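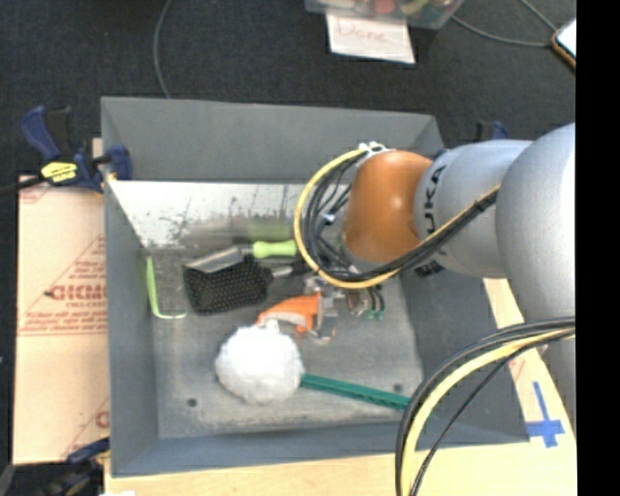

Pendo Odera wrote in to ask whether a scuffed bin floor needs replacing or only cleaning, and whether the pale patches that develop towards the front count as damage. Her bins at Cerkovard are grey, open-topped and in use all day.

The short reply is that rubbed patches are a matter of finish. They can stay in service so long as the surface is sound under a fingernail. Replace the floor panel if any of the following applies:

- a scratch catches the nail along its whole length
- the panel rocks when pressed at a corner
- an edge has lifted from the wall
- a hole has a crack running out of it

Smudges should be removed before the inspection. A dirty floor hides fine cracks, and a smear can be mistaken for one. The Sedora site uses the following routine at the end of the late shift.

1. Empty the bin completely. Small items tend to lodge at the foot of the back wall.
2. Vacuum the corners and the joint between floor and walls with the narrow nozzle.
3. Wipe the floor from back to front with a damp cloth and neutral cleaner.
4. Wipe any bright or reflective strip separately, with a clean cloth and plain water. Specks and streaks show on it far sooner than on grey.
5. Dry with a second cloth. Leave the bin open until morning.

Abrasive pads are not to be used at any step. Adebayo Tijani compared 2 floors at Nullatance, one cleaned with a pad and one with a cloth, and the padded floor picked up marks again within the week. His notes are in the shared folder under Bassey, which was the name of the storage job at the time.

Holes in the floor need a separate check. Pass a cotton bud through each one and look at what comes out. Packed dust is common. Do not plug a hole with tape, as the adhesive gathers grit and the edge lifts. If a hole is letting small parts through, report it and take the bin out of use for items of that size.

Front walls are low on most of our bins and take knocks during loading. Run a gloved hand along the top edge and file down any burr.

The panel register has been updated. It now lists 298 floor panels, 4 of them awaiting replacement. The interval between full inspections stays at 90 days, and the next round begins in May. Record the bin number, the condition of floor and walls, and the date of the last wash. "Worn" by itself is not an adequate entry; state where the wear is.

Spare panels are held by Bukola Idahosa. Requests received before noon go out the same afternoon.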